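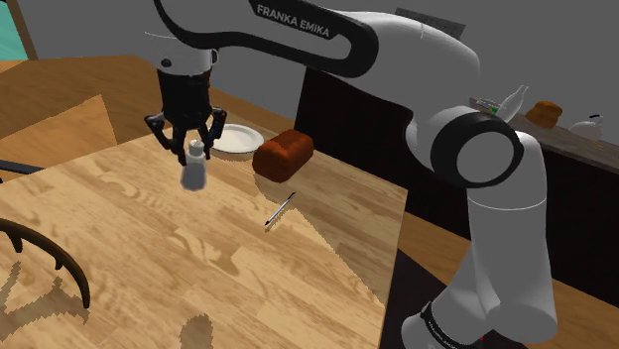

Cell check, simulated arm, kitchen table layout. I do this one every time the Brekthorpe build gets updated, and yes, it's still a safety check even though there's no metal to pinch you, eh. Joint limits first: all good. The hold check is next, and with the little white bottle clasped just off the tabletop the fingers sit either side of it the way I like. Keep an eye on the plate behind it, it's awfully close for a wide swing.

Checked by: me, 12 March 2024
Build: Brekthorpe 207

1. Soft stop responds from the panel. OK.
2. Speed cap loaded from the Dinsa file. OK (it was missing in December, so I always look now!)
3. Home pose clear of table and counter. OK.

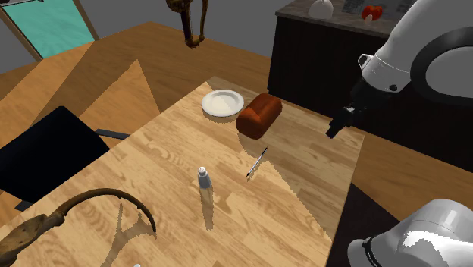

4. Collision shapes match the visible ones. Mostly. I reran the Drutwood table mesh and got 6 warnings, all on the underside, so I'm leaving them till the next tidy-up.
5. Base mount fixed to the floor plane. OK.
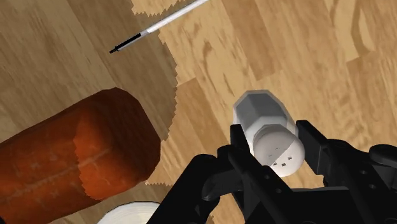
6. Grip force, Brurnex settings. I dropped the limit to 109 on our scale and I'm much happier with it. The salt shaker is a good test, being faceted at one end and domed at the other, and one finger is on the body while the other presses on the cap. I'd like them more even, so: PASS WITH COMMENT, recentre the grasp point before the next run.

7. Log saved and named properly. OK, file 284.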